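Went to the open day at Okereck on Tuesday, mostly because the flyer promised "every part saved." I have my doubts. The hall takes in old office desktops, strips them and sorts what's worth keeping, and a sign by the door claimed 3000 machines a year. It didn't say how many end up as scrap anyway.

The desktop bench was the part worth the drive.
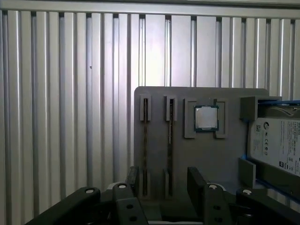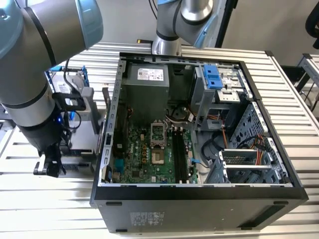
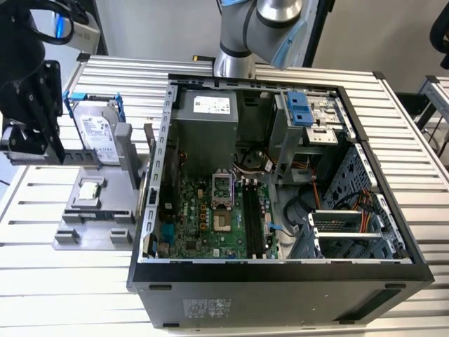 Drummond, who went the week before, thinks I'm being too hard on them: a used hard drive and a processor still find buyers, and the steel gets weighed and sold, so what's the complaint?

Fine, but a board of that age with an empty socket – who wants it? I asked what a refurbished tower sells for and got 63 dollars, memory extra. Nobody could give me a straight answer on how drives are wiped.

Parking was free. Coffee wasn't. I'd go again if they put the scrap figures on the wall next to the other number.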